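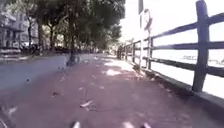

I have walked to work for 2 years now, and I'd like to put in a loud word for the long way round. The short way from my house in Stundthorpe takes you past the bus depot and the back of Clarkon, and it's fine, it gets you there. But the long way! You meet dogs. You hear a wren going off like an alarm clock. You find out which gardens have been planted by someone who really loves dahlias.

We talk about walking as if it were medicine – so many steps, so many minutes, tick the box. I tried that in April, with a target and an app, and I've never enjoyed it less. One evening I was on 1,597 steps and marched up and down the landing to get the number up, which is a daft way to spend an evening.

So I've dropped the target and kept the walking. My case to the council is simple: spend a bit more on plain paths. Benches every 200 metres would do wonders for people who need a rest, and I'd take a decent bench over another signboard any day. Mend the drains while you're at it, especially by the old Ondis works, where the puddle has practically earned a name. I'll be out there tomorrow either way, and probably late for work.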